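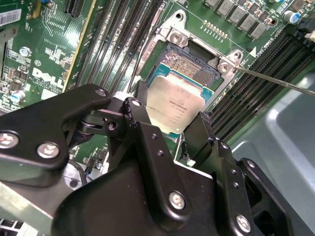

How long should a first meditation sitting be?
Set the timer to three minutes and leave it there for the first week of practice.

4. Setting up a daily sitting

This section covers the first sitting with the Vallico timer and the Jornetach floor bench. It assumes that the bench has been assembled as described in Section 3 and that the timer has been charged. If you sit on a chair, skip steps 2 through 4.

4.1 Preparing the place

1. Choose a spot with a level floor and enough room to stretch both legs forward. A corner of a bedroom is suitable.
2. Unfold the bench mat and lay it with the stitched side down.
3. Place the bench on the mat with the lower edge of the seat facing forward. The seat slopes toward the knees.
4. Kneel in front of the bench, move your feet under the seat, and lower your weight slowly. Your shins should rest flat on the mat.
5. Put the timer on the floor at arm's length, with the display turned away from you.

Caution: Do not use the bench after recent knee or ankle surgery unless your doctor has cleared you to kneel. Stop if you feel sharp pain or if numbness remains after you stand up.

Note: The seat carries up to 260 pounds. Do not stand on it, and do not use it as a step.

4.2 Setting the timer

1. Hold the side button until the display lights up.
2. Press PLAN. The timer shows the last plan used, or the word NEW if none has been saved.
3. Turn the dial to 3 and press it once to confirm the length in minutes.
4. Select an opening tone. Ra is the low bell and Woltach is the wood block. Both are also available as closing tones.
5. Select a closing tone. Choosing a different one from the opening tone makes it easier to tell a finished sitting from an accidental restart.
6. Set the volume with the two keys on the back, then press TEST.
7. Press the dial again to save the plan.

The interval tone is off by default. Leave it off for now. Interval tones are covered in Section 6.

4.3 The sitting

1. Press START. The opening tone sounds after a short delay, which gives you time to put your hands down.
2. Rest your hands on your thighs, palms up or down.
3. Close your eyes, or lower them to a point on the floor ahead of the mat.
4. Breathe through the nose at your normal rate. Do not try to slow the breath.
5. Count each breath out, from one to ten, then begin again at one.
6. When you lose the count, return to one. There is no need to work out where you stopped.
7. At the closing tone, stay where you are for two more breaths before opening your eyes.
8. Lean forward, place both hands on the floor, and take your weight off the bench before moving your feet.

Readers who already have a short prayer, psalm, or phrase from their own tradition may use it in place of the count. Say it silently, one line to each breath out. The remaining steps do not change.

Caution: Sitting quietly can bring up strong memories or distress. If this happens, open your eyes, stand up, and end the sitting. Speak with a counselor or a trusted member of your faith community if it continues. This guide does not replace medical or mental health care.

4.4 Making the sitting regular

Attach the sitting to something you already do at the same time each day – after brushing your teeth, for instance, or before the first cup of coffee. The timer can sound a daily reminder. To set it, press PLAN twice, turn the dial to the hour, and confirm.

A second sitting may be added after the first week. Leave at least one hour between the two. Lengthen a sitting by no more than two minutes at a time, and keep each new length for a full week.

If you miss a day, resume at the same length. Do not double the next sitting.

4.5 Sitting log

The timer stores up to 1000 sittings. Press LOG to view the most recent entry and turn the dial to go back. When the memory is full, the oldest entry is overwritten.

Only the start time and the length are stored. If you want to keep notes on mood, sleep, or prayer intentions, use the paper pages at the back of this guide. One line per sitting is enough. Read them over once a week – Sunday evening works well – and avoid reading them just before you sit.

To clear the log, hold LOG and the side button together until the display goes blank. Cleared entries cannot be recovered. Saved plans and reminders are kept.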